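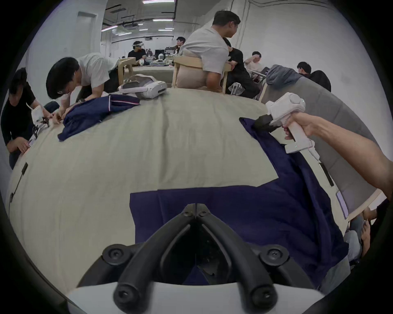

One reader wrote in to ask why a robot club can't just buy the robot first and figure out the rest later, when the robot is the good part anyway.

Fair question! Lots of grown-ups ask it too. Quick answer: the robot is only one line on the list, and the list is long.

What's on the list?

Say you want a robot to fold laundry. It has to learn. One way to teach it is for people to do the folding with grippers they hold in their hands. The grippers collect what happened, and the robot learns from that. So you need grippers. More than one! You need something to fold. Tables. Chairs. Lights. Power cords, always more power cords.

Get a sheet of paper. Write it all down, even teh boring stuff. Boring stuff costs money. 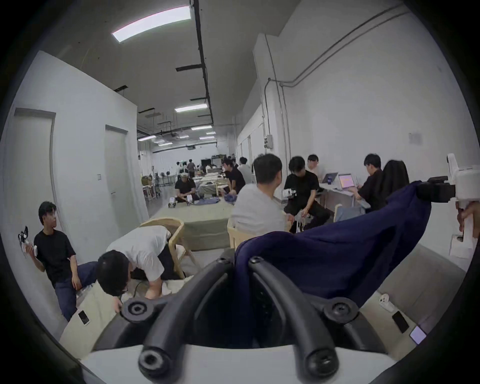

Navy cloth and two hand-held grippers.

Need it or want it?

Now go down the list with two colored pencils. Red for need, blue for want. A table is red. A second table is maybe blue, depends how many people are working. A beanbag chair is blue. Sorry.

The Brarkside after-school club had 694 dollars to spend last year. Sounds like a lot. They picked out hand grippers from Rutunetti at 81 dollars each and needed 2, one for the left hand and one for the right. Do the math with us:

81 + 81 = 162

694 - 162 = 532

So 532 dollars left for everything else on the list. Then 20 dollars for shipping, which was not on the list at all. Now it's 512. Shipping gets people every time.

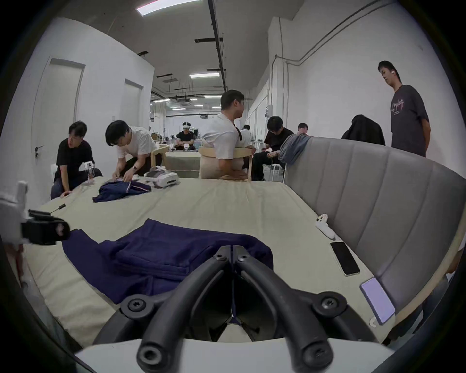 A small screwdriver, close by on the tabletop.

Things wear out

Rubber gets smooth. Screws get lost under the couch. A cable quits on a Sunday when the store is closed. So you keep part of the money back and don't spend it. That part has a name, it's called a reserve. Piggy bank money, basically.

Before you buy, ask the store:
Can I get spare parts for this?
Does it come with a charger?
How long till I recieve it?
What if it breaks in June, do you fix it?

If the store can't answer, try another store. Brarkside looked at Ruvden grippers too. Cheaper, but no spare fingers for sale. They skipped them.

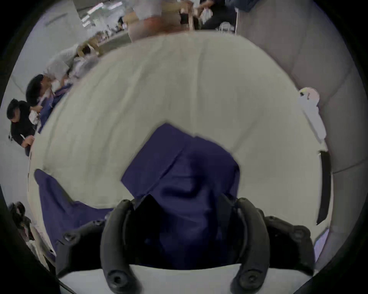

Reading time: 2 minutes

Room costs something too

People forget the room. Folding a shirt takes a big flat space, plus a spot for whoever is helping, plus a place to set stuff down. Measure the table before you order it. Measure the door also. Really.

Try it yourself

Pick a job for a robot. Feeding the cat, sorting socks, anything. Make three columns: Thing, How Many, Price. Fill it in. Add it up. Too much? Cross out something blue. Still too much? Save up and start smaller, one gripper, a kitchen towel, your own table. Ask before you use the good towels.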